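Home | News | Community | Business | Sport | Contact

Mondcombe guesthouses may open through the winter

Small guesthouses in Mondcombe will be allowed to stay open all year under new rules that start in April. Until now, houses with fewer than three guest rooms had to close during the winter months, while bigger places could continue their business.

The town office received 101 letters on the matter. Most of them came from owners, but shops and two bus companies also wrote to support the change.

Gadisa Demissie, who rents out two rooms near the Grostcombe road, said he was glad about the decision. "For many years I had to refuse people in the cold season," he said. "They came for work or to visit family, and I had to send them to Edena. It is a long way in the dark, and the last bus leaves early."

Not everybody is satisfied. Some residents of the upper streets are worried about parking, because the snow already takes away many places there. The town office answered that each guesthouse must show one parking space for every room before it gets the winter permit.

The permit will cost 100 dollars and must be renewed every year. Owners also have to prove that the heating was checked by a qualified person. Inspectors may visit up to three times in one season, and they will look at the bedrooms, the stairs and the emergency exits.

Patterned bed covers are still a common choice in guest bedrooms.
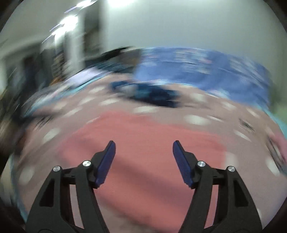

How to apply

Forms are available at the front desk of the town office from 9 a.m. Owners who already have a summer permit do not need to send the floor plan again. Answers will be given by post.

14 shares | 6 comments

Related news
Grostcombe road to be closed at night for repairs
Edena market looks for new stall holders
Xolalpa bakery moves to a larger shop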